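Demonstration gathering (robot learning)

14 shares · 3 comments

Demonstration gathering is the job of collecting worked examples for a robot that learns by copying. Somebody (or some script) makes the arm do a thing, the computer writes down every joint angle and every camera view while it happens, and later on a learning system chews through the pile and tries to do the same. I wrote the first version of this entry for the Bulevell wiki after doing a fair bit of this work myself, so you'll get the general facts plus my own opinions — I've tried to make it clear which is which.

Terms

One recorded run is called an episode. Some people say demo, some say trajectory, and at Wurkside we said "take" because one of us used to work in radio and it stuck. A pile of episodes is a dataset. The thing trained on it is usually called a policy, which always sounds to me like something you get from an insurance office, but that's the word.

The setup

You need an arm, a gripper, at least one camera that stays put, and something to do. Kitchens and laundry get all the attention, but plenty of groups start with toy blocks in a bin, and I think they're right to. Walls keep things within reach! A block that gets knocked over can't roll under a cabinet and end your afternoon.
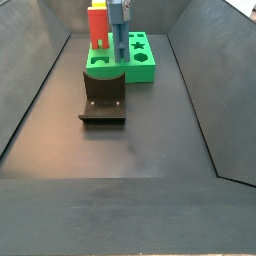
Gripper over the shape-sorter block, with the red arch standing to its left and the dark bracket in front.

Plain gray is a nice color for the bin, by the way. Our first one at Wurkside was a shiny white thing from a kitchen store and the reflections drove us up the wall.

Ways to gather

The two common ways are driving by hand and letting it run. Driving by hand (teleoperation, if you want the long word) means a person moves a controller and the arm follows. You get clean, sensible motion, and you also get a sore neck. Letting it run means a script or a half-trained policy does the moving and you keep whatever comes out, good and bad. Groups mix them all the time. The Zidon notes, which a lot of people in my corner of the field still pass around, suggest doing the hand-driven part first and keeping a separate folder for each kind. I agree with the folders. I've had to un-mix a dataset and I don't wish it on anyone.

A session in our lab was 60 episodes with 2 breaks, and I'd still call that a good size. Past that the driving gets sloppy, and the sloppiness goes straight into the data.

Varying the layout

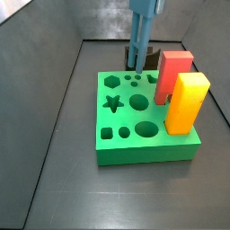
Variety matters more than sheer count, at least in my experience. If every episode starts with the same pieces in the same spots, the policy learns the spots and ignores the pieces, and then you slide something over by a thumb's width and it reaches for thin air. So you shuffle. You turn the big piece, you swap sides, you change what blocks the camera's view of what. Even a small overlap is useful, like the yellow block there standing in front of part of the red one, or the dark object half hidden behind the gripper's fingers. A policy that has only met things in full view tends to get confused the first time it loses sight of a corner. I like to write the starting layouts down ahead of time — when I make them up on the spot I always drift back to the same handful.

Stacking counts as variety too, and so does leaving out a piece completely. The Gunawan checklist (a two-page thing, very handy) has a line for "piece absent" that I skipped for ages and now swear by.

Grasps and thin parts 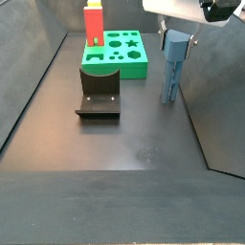
Grasps are where I'd spend the extra hours. A plain cube forgives nearly anything, but a shape with legs or a hollow gives you real choices, and each choice changes what can happen next. Hold an arch by its legs and you may squeeze them together or have it twist. Hold it up at the solid end, as with the light blue one here, and the legs hang free, pointing down, ready for whatever they're meant to straddle. I'd want both sorts in the dataset, plus a few crooked grasps, with the hold noted in the log for each. It's dull typing and it pays off months later.

How many is enough

Depends on the job, sorry! For one simple pick in one bin, a few hundred can get you going. Our block set stopped at 2000 episodes, mostly because June came and the arm was promised to another group. Keep the failed ones, labeled as failed.

3 comments

pegboard_fan: We throw our failed takes out. Is it really worth the disk space to keep them?

slowarm: Yes, keep them. We trained a little success checker from ours and it saved us a lot of sorting.

mottle22: Could you add a section on camera placement? One fixed view gave us nothing but trouble once the gripper got in the way.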